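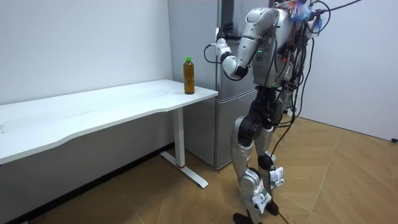 Plurner

417 shares | 50 comments
Print | E-mail

The train was at ten past four and it was already twenty to. So, quickly. Coat, keys, the other keys, the envelope for the gas. My sister on the stairs shouting up that the cab was at the kerb and the driver had his hazards on and was I coming or not.

I was coming.

"What about the tea?" I said.

Silence from the stairs. Then her feet, coming back up.

I should explain about the tea. There was a bottle of it on the desk, the cold sort you get from Rajput's on the corner, green cap. It had been there since the night we had the row. I say row. We don't shout in our family, we go quiet and wash things. She said she was going to Plusilach for good and I could have the room, and I said I didn't want the room, and she said well what do you want then, and I went out and walked as far as the bus depot and came back, and when I came back there was the bottle. Standing on the desk near the end. She was in bed with the door shut.

Now. Either she'd bought it for me, as a sort of sorry. Or she'd bought it for herself and forgotten it. And if it was for me and I didn't drink it, that was me being hard. And if it was hers and I did drink it, well. That would of been worse. She once stopped speaking to me over a yoghurt.

So I left it. And she left it. I wiped the desk round it. She wrote her change of address cards at the other end of the desk and her elbow never went near. I'd come in from work and look at the level, first thing, before I'd got my shoes off. Then I'd look at her and she'd be looking at her post.

"What about it?" she said, in the doorway, out of breath.

"Well, are we leaving it?"

"Is it yours?"

"Is it mine?"

"I asked you."

Downstairs the cab did its horn. Two short ones, polite.
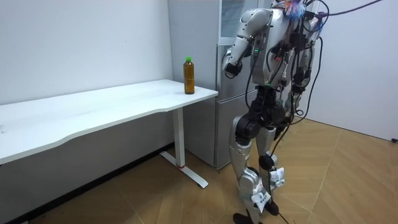

My sister and I have shared every room we ever had. The back bedroom in Stitcombe with the damp, then the one over the dry cleaner's, then this. We'd picked this one for the floor. Pale wood, warm looking, after all those years of brown carpet, and she took her tights off the first day and walked up and down on it in her bare feet with the agent stood there holding his folder. The white desk was my idea. She said it was like something at a dentist's. She used it more than I did, in the end. All her forms, all her lists. I used to hear the pen going when I was trying to get off to sleep.

"I thought it was yours," she said.

"Why would it be mine?"

"You went out. You came back. There was a tea."

"There was a tea when I came back. I didn't have a tea, I had a walk."

"I was in bed."

"I know you were in bed, I could see the door."

She put her bag down. That's when I knew we'd miss it. She isn't one for putting a bag down, my sister, she'll stand in a queue an hour with it on her arm. It was the big one too, with the zip gone, and Mum's clock sticking out the top in a tea towel.

"So who bought it," she said.

And we both stood there going back over it. You could see her doing it, lips moving a bit. The landlord had been up for the meter, but that was the morning. The girl from downstairs had borrowed the steps. Had she brought anything with her? She might have, she was always carrying something. My sister said a person doesn't bring you a cold tea for the lend of some steps. I said they might. She said they'd bring biscuits.

"I was cross with you about that tea," she said.

"You were cross with me?"

"I thought, she's gone out and got herself one and not me. One. She couldn't of got two."

"I thought you'd got it me to say sorry."

"What had I got to be sorry for?"

Horn again. One long one.

I went to the window but you can't see the kerb from it, you never could. I opened it anyway and shouted two minutes. Somebody else's voice said no problem. I don't think it was even the driver.

She said, "You never said you wanted to come."

"Come where?"

"Plusilach. I said I was going and you said you didn't want the room. I thought, right, she's got somewhere. She's got a place lined up and she's not telling me. And then the tea."

"What's the tea got to do with it?"

"I don't know. It was just stood there, looking like you'd got plans."

I started laughing and she didn't, and then she did, a bit, down her nose. I had my one bag. I was only going as far as the station, that was the arrangment, wave her off and then back up to hand the keys in and then my friend's sofa till the end of September. I hadn't told her about the sofa. I'd said I was sorted. It was all I'd said, for weeks, sorted, every time she asked.

I told her about the sofa.

She looked at me and then she sat on the edge of the desk, which I'd have said something about any other day.

"There's a box room," she said. "At Plusilach. It's got a water tank in it."

"I don't mind a tank."

"It bangs."

"You bang."

"It's fifty a week if we go halves. I asked. I only asked in case."

"When did you ask?"

"Before," she said. "Before any of it. Before I told you, even."
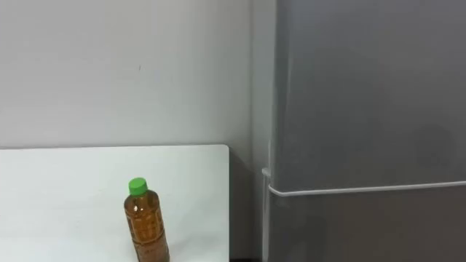

And that was her all over. She'd rung up and asked about the box room first, and then come and told me she was going in such a voice that I'd have had to be mad to ask was there space. I said that to her. She said I could have asked. I said she could have offered. She said she was offering now, wasn't she, with a man outside running his meter.

"I've not packed," I said. "Not properly."

"You've got a bag."

"It's a jumper and my tablets."

"Well then."

She stood up and got the big bag back on her arm and the clock went off inside it, muffled, the way it does when it's tipped. Five dings. It was nowhere near five. Ten to four, if that, we might still do it if the lights were with us.

Gas envelope. Window shut. Other keys through the girl's door on the way down, with a note, no time for a note, no note. The rest of my things could be fetched. I'd ring. I'd ring somebody from the train, and my friend too, about the sofa, she'd only be relieved.

My sister was at the top of the stairs and I was halfway out behind her with the door in my hand.

"Get the tea," she said.

I went back and got it. Put it in my coat pocket, where it pulled the whole side down and knocked on my hip every stair.

In the cab she put her hand out for it, not looking at me, looking at the shops. I gave it her. She had the cap off before the roundabout, had a good long swallow and pulled a face.

"That's horrible," she said, and passed it back.

Last updated: September
Read 3511 times
Print | E-mail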